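Demonstration Operators, Hand-Held Gripper (Part-Time, On-Site)
Rumitz
Posted: 2021-04-07
Reference: 2188

Rumitz is hiring operators to record manipulation examples for Astia, a learning system for general-purpose robot arms. Operators carry out short tabletop tasks with a hand-held gripper fitted with a camera. The recordings are used to train the control policy. No robot is operated in this position.

Work takes place in furnished rooms at the Kassab site, including studios, kitchens and offices. Objects are left in their usual arrangement unless the task sheet says otherwise. Each shift covers one room and a fixed list of tasks – mostly picking, placing, turning and handing over.

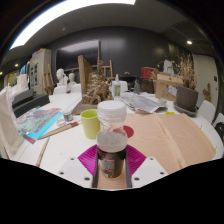 Bottle grasp, studio table. Hand-held gripper with magenta finger pads.

Duties
Record demonstrations according to the task sheet, at a steady pace and with one grasp per attempt unless regrasping is specified.
Reset objects between attempts and vary their start positions.
Mark failed attempts in Rumis, the in-house logging tool. Failed attempts are kept and must not be deleted.
Check calibration at the start of each shift and after any drop or knock to the gripper.

Requirements
Full use of at least one hand and wrist for repeated gripping. Left-handed applicants are welcome.
Ability to stand for up to 2 hours between breaks.
Reliable written English for attempt notes.
Prior experience with robots is not required. Experience in lab work, assembly or stage props is useful.

Terms
The contract covers 264 paid hours and ends in October. Shifts are 7 hours, including paid breaks. Training is paid at the full hourly rate and counts toward the total. Operators may see their own hands or sleeves in the recordings – faces and voices are removed before the data is released to the training group.

How to apply
Send a resume and a short note on your availability to the Rumitz hiring desk, quoting the reference above. Selected applicants will be invited to a paid trial session at Kassab. Bring closed shoes and remove rings and bracelets before handling the gripper.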